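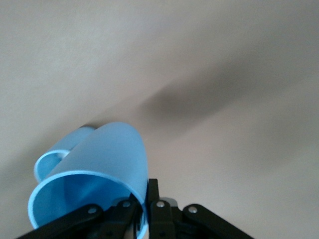 Plastic mugs and cups, keep or chuck?

tealeafgully
Okay, settle something for me. I'm redoing the kitchen cupboards and I've got down to the drinkware shelf. We own a heap of blue plastic cups from when the kids were little, plus nice ceramic ones that I'm scared to use. My other half wants every bit of plastic gone. I reckon they're the best things in the kitchen! They bounce, they weigh nothing, and they live in the caravan half the year. Am I mad?

Sosa_4000
Not mad. Ours are the same sort of colour and they've outlived two dinner sets. The only thing I don't love is tea in them. It tastes like the cup.

quollhouse
Chuck them. Once plastic gets scratched inside it holds stains and never looks clean again, no matter how long you soak it. I went to enamel and haven't looked back (chips and all).

tealeafgully
Enamel burns my lip every single time though. And I don't put tea in the plastic ones, it's cordial and water and the odd bit of pancake batter.

Sosa_4000
Batter! Now you're talking. A mug with a handle pours better than any jug I own.

nirnmont mum
How do you store them? Mine go upside down on a Drudell rack and they still come out with a puddle in the bottom.

tealeafgully
On their sides on a tea towel till they're properly dry, then into the cupboard. When I do a big sort I put the whole lot out on the table first, saucepan with its lid on, bowls, cups lying any old way, even the lemon that should be in the fruit bowl. Otherwise I just shuffle things from one shelf to another and call it done. 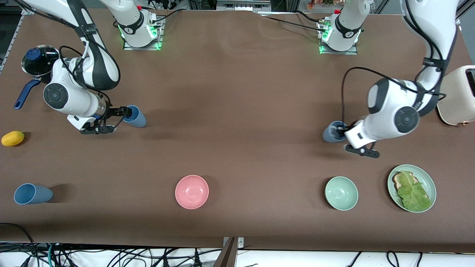
quollhouse
Sideways is asking for them to roll off, we've got a slopey table and I've chased plenty across the lino. Upside down with a chopstick under one edge lets the air in and they stay put.

nirnmont mum
Ooh, the chopstick. Trying that tonight.

Sosa_4000
I'm with tealeafgully on the table method. The bench is never big enough, and you can't see what you've doubled up on while it's all stacked. I found three peelers last time.

quollhouse
Fine, but then dinner's late and everyone's eating toast on the couch. One shelf at a time, after brekkie, that's my rule.

tealeafgully
We did have toast, lol. Anyway the compromise is the plastic ones go in the low drawer for the caravan and I have to start using the good ceramics. If I drop one I'm blaming quollhouse.

quollhouse
Happy to take it. Still say enamel.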